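How a Seed Goes to Sleep and Wakes Up
by Maiara Bezerra, Plestmont School Garden

Take a dry bean in your hand. It looks like a small stone, but inside it there is a baby plant, and it is alive. The baby plant is only sleeping. 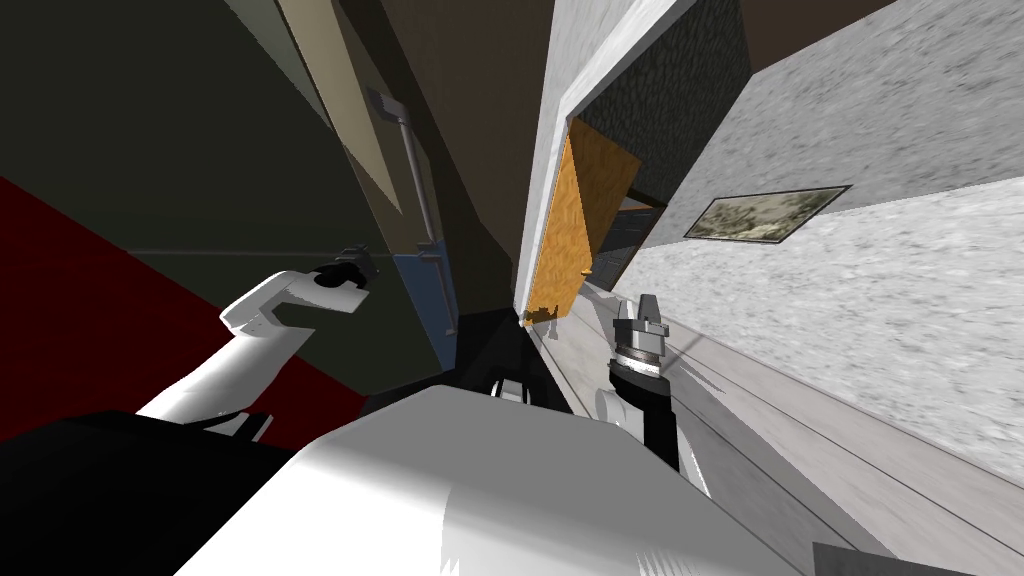 Around the baby plant there is food, packed by the mother plant. Outside there is a skin, called the seed coat. It keeps the food and the baby plant safe during the winter.

What wakes the seed?

Water comes first. The seed drinks and becomes fat, and then the coat breaks. It needs air too, and a little warmth. In February our soil is still too cold for beans, so we wait.
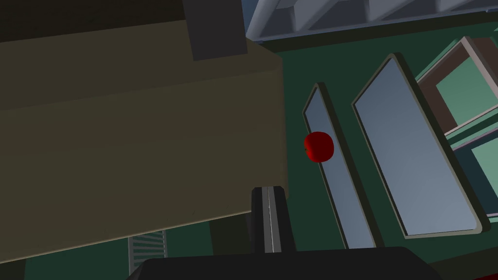

Which part comes out first?

The root comes first, and it always goes down, even if you plant the bean upside down. After 4 days you can perhaps see it. Then the stem climbs to the light. 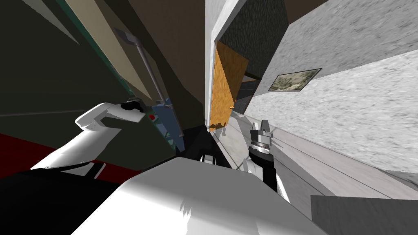
Some seeds travel before they sleep. A dandelion seed flies with the wind, and a burr holds on to the fur of a dog. Others need a person. When you dig them a place, you can use a tool with a long pole and a flat head, like the grey one in the picture, or only your finger. For a bean, 4 cm deep is enough.
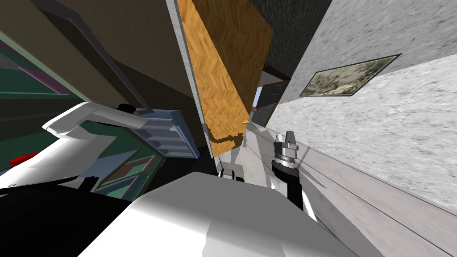 Try it at home

Put 2 beans on wet cotton in a glass. Keep the cotton wet, and look every morning.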